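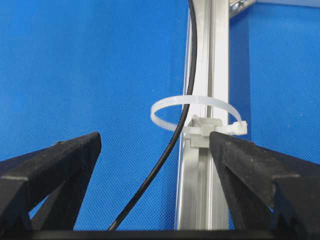 Cable through the tie, tie still nice and loose.

Home | Projects | Join in | Contact

Print this page | E-mail to a friend

Cable crew wanted for the autumn term

I'm Heather, and I run the Sunday robotics sessions at Lokgate. We've got two places going on our cable project and I would love to fill them before the end of August, so if you're a student at the college (any course, any year) please read on and then write to me!

The job we've set ourselves sounds daft when you say it out loud. We want a pair of robot grippers to hold a thin cable next to an aluminium rail, get it through a cable tie and fasten it there, the way you'd tidy up the back of a desk. People do it while thinking about lunch. For a gripper it's a horrible job – the cable bends wherever it fancies, the tie is see-through-ish and hard for software to pick out, and you need one grip to stay put while the other does something fiddly. We've been at it since last term and I'm still not bored of it, which is saying something.

We work in the long room upstairs and the session starts at two. It's a proper mix of things. Some weeks you'd be driving the grippers by hand so we can collect runs to train on, other weeks you'd be sat with a laptop sorting the good runs from the hopeless ones, and now and then we all end up arguing over the shape of a fingertip. We call the whole set-up Clundach, after the village where Helmut Bauerfeind and I first sketched it on the back of a bus timetable.

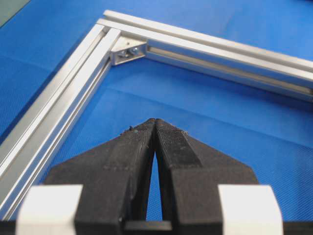
Do I need to know how to program?
You can join without it. We'll show you enough Python in your first few sessions to load a run and label it, and anyone who wants to go further can pair up with Efraín on the training side.

What I do need is patience and a steady hand. You'll repeat the same small movement a lot, and we write up every run, including the ones where the cable ends up somewhere silly. If you've done model making, sewing, bike repairs, anything like that, do put it in your message, I really mean it. I'd also like at least one person who enjoys keeping notes in order, as mine are a disgrace.

There's a bit of money in it too. Tedum has given us a small grant, so each new member gets a bursary of £78 for the term and we pay your bus fare on top. I know it's not a fortune! The target for the term is 400 labelled runs between the lot of us, and then we take the project to the Coelho student challenge in the spring.

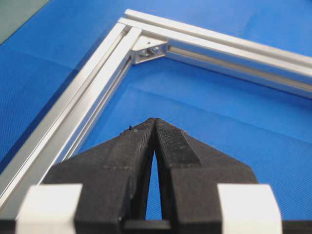
Kimutai Wanyama wrote to say the first month was far slower than expected, that lining the fingers up with a corner took a whole afternoon to get the feel of, and that new people should be told so before they sign up.

Fair point, so consider yourselves told. The slow bit does pass, though, and once you've got a feel for how far the fingers reach you stop thinking about the controls and start thinking about the cable, where it's pulling and how much slack you've left yourself. 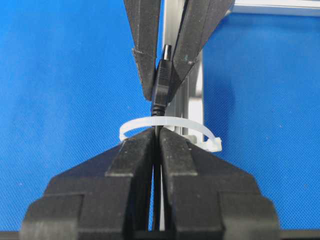 The other thing I ought to mention is that we work in pairs, so you'll have to talk to each other. One person calls out the step, the other drives, and then you swap. Please don't apply if you'd only want to do the driving. Efraín Mamani looks after the rota and is very good about exams and part-time shifts as long as you tell him early.

To apply, send me a few lines (no CV, please) with your name, your course and something you've made or mended. Put "Clundach" in the subject so it doesn't get lost. Esther Kashindye and I will read everything together, and we'll invite a handful of you up to the long room for a go on the controls. It lasts half an hour, there's no test, and there will be biscuits. Leave your coat and bag on the pegs by the stairs when you come up.

Heather Buchanan

7 shares | 2 comments

Back to Projects | Top of page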